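Lavandería Lill
Preguntas frecuentes: clasificación y entrega de paños y textil pequeño

Última revisión: 20 de febrero de 2024

¿Qué se considera textil pequeño?
Paños de cocina, bayetas, toallas de mano, calcetines, gorros, guantes de tela y prendas de punto que quepan en una cubeta. Las sábanas, los manteles y las toallas de baño van por el servicio de ropa de casa, que tiene otra tarifa y otro plazo.

¿Cómo tengo que entregar las prendas?
En una bolsa cerrada, con el nombre del cliente escrito por fuera. No hace falta doblar nada. Pedimos que se vacíen los bolsillos y que los calcetines vengan desenrollados. Si una prenda está mojada, dígalo en el mostrador y la pondremos aparte.

¿Puedo mezclar colores en la misma bolsa?
Sí. La separación la hacemos nosotros antes del lavado. Si prefiere traerlo separado, use una bolsa por grupo y márquelas con el mismo nombre; se cobran como un solo pedido.

¿En qué grupos se separa la ropa?
Blanco, claros y mezclas, rojos y granates, y oscuros. Los grises jaspeados y los tonos aguamarina se lavan con los claros. El rojo oscuro va siempre solo, incluso cuando se trata de una única prenda, y eso puede alargar un poco el pedido.

¿Por qué usan cubetas y no cestos?
Las cubetas rígidas se colocan en fila sobre la mesa y dejan ver el contenido sin revolver. Se limpian con un paño húmedo entre un pedido y otro. Los cestos altos los reservamos para la ropa de casa.

¿Cómo es la mesa de clasificación?
Tiene el tablero negro, sobre el que se distinguen bien las pelusas y los hilos sueltos de la ropa clara. Cada color va a su cubeta y lo blanco se revisa en la mesa antes de guardarlo.

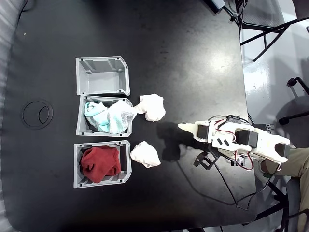
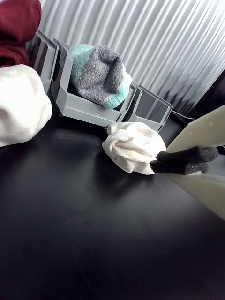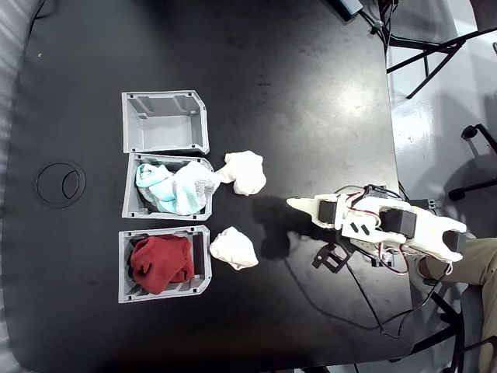
Ropa blanca sobre el tablero negro, junto a las cubetas de color gris claro.

¿Qué se mira en la ropa blanca?
Manchas, descosidos y marcas de tinte de otros lavados. Si hay una mancha que no va a salir con el programa normal, llamamos al cliente antes de aplicar ningún tratamiento. El tratamiento se cobra aparte y solo se hace con su permiso.

¿Importa que las prendas estén arrugadas o que sobresalgan de la cubeta?
No. En esta fase las prendas no se doblan. Si una toalla cuelga un poco por el borde, se mete bien antes de llevar la cubeta a la máquina. Lo que sí evitamos es que dos grupos de color compartan cubeta.

¿A qué temperatura se lava?
El blanco de algodón, a 40 grados. El punto, los gorros y los calcetines de lana se lavan en frío con el programa delicado. Cuando la etiqueta indica otra cosa, seguimos la etiqueta. Si la etiqueta no se lee o está cortada, elegimos el programa más suave.

¿Hay un peso mínimo?
Sí, 4 kilos por pedido. Por debajo de ese peso también se acepta, pero se cobra el mínimo. Los abonados al plan Floslow no tienen mínimo.

¿Cuánto tarda?
El plazo normal es de tres días laborables, contados a partir del día siguiente a la entrega. En octubre, por el cambio de temporada, conviene preguntar antes de traer pedidos grandes.

¿Qué pasa con los calcetines desparejados?
Se devuelven con el pedido, en una bolsita aparte. Si aparece la pareja más tarde, se guarda en el cajón del mostrador con el número del resguardo. Pasado el mes, lo que no se ha reclamado se entrega al ropero de Jodaston.

He perdido el resguardo. ¿Puedo recoger igualmente?
Sí, con un documento de identidad y una descripción de las prendas. Si el pedido lo recoge otra persona, necesitamos que el titular avise antes por teléfono.

¿Aceptan ropa de negocios?
Sí. Trabajamos con cafeterías, peluquerías y consultas. Los paños de negocio se lavan aparte de los particulares y llevan cubetas propias. Las condiciones y los precios los da Povilas Petrauskas, en la oficina, por las mañanas.

Me ha llegado un paño que no es mío. ¿Qué hago?
Tráigalo al mostrador cuando pueda, sin lavarlo otra vez. Las incidencias las lleva Nghĩa Đàm, extensión 392. Tenga a mano el número del resguardo y diga de qué color es la prenda y en qué bolsa venía.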